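Product Review: Skikura Printed Brick Backdrop, Large Panel
Reviewed for the Gallstead Teaching Studios equipment list by Maribel Llanos

Gallstead Teaching Studios maintains a small stock of hanging backdrops for use in interviews, product tables and student portfolio work. The plain gray and off-white rolls receive the heaviest use. In January the studio office was asked to find a patterned option that could stand in for an interior wall, and the Skikura red brick panel was purchased for a trial period of 20 working sessions.

The panel arrived folded in a flat carton with a hanging sleeve already sewn along the top edge. The list price at the time of purchase was $147, with the crossbar sold separately. Our existing Pramilau stands accepted it without modification. Two staff members, Ozan Yüksel and Maya Mahasneh, carried out the first installation and reported that the sleeve was tight at one end and had to be worked over the bar by hand. Subsequent installations were easier.

Fold lines were visible on delivery. The enclosed leaflet recommends hanging the panel overnight before use, and this removed most of them. One crease near the lower left corner remained for 52 days and was finally taken out with a garment steamer held at a distance. Purchasers who have the storage space should keep the panel rolled.

The print itself is the strongest part of the product. The bricks are irregular and weathered, in terracotta, orange-red and rust, with a few darker maroon and brownish ones among them. The mortar lines are thick and pale, and the staggered courses give the eye something believable to follow.

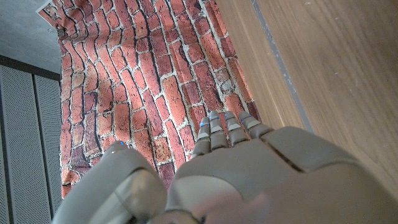 Brick pattern and mortar lines at close range, with a gray robotic hand in front.

Color held up well under the studio's standard daylight lamps. Under warmer lamps the orange bricks became rather strong, and İlker Polat, who supervises the portrait sessions, now sets a manual white balance whenever the panel is in use. Subjects in gray or navy stand out clearly against it. Red and rust clothing should be avoided.

The panel is less satisfactory in a draft. It has no weights in the lower hem, and the pattern makes any ripple easy to notice — more so than on a plain roll. We closed the ventilation grille nearest the stand and clipped both sides, after which no further difficulty was recorded.

The studio has approved the Skikura panel for general booking. A second unit has not been ordered. Requests to borrow the panel should be sent to Oğuzhan Güneş at the equipment desk, with the room number and the lamps to be used.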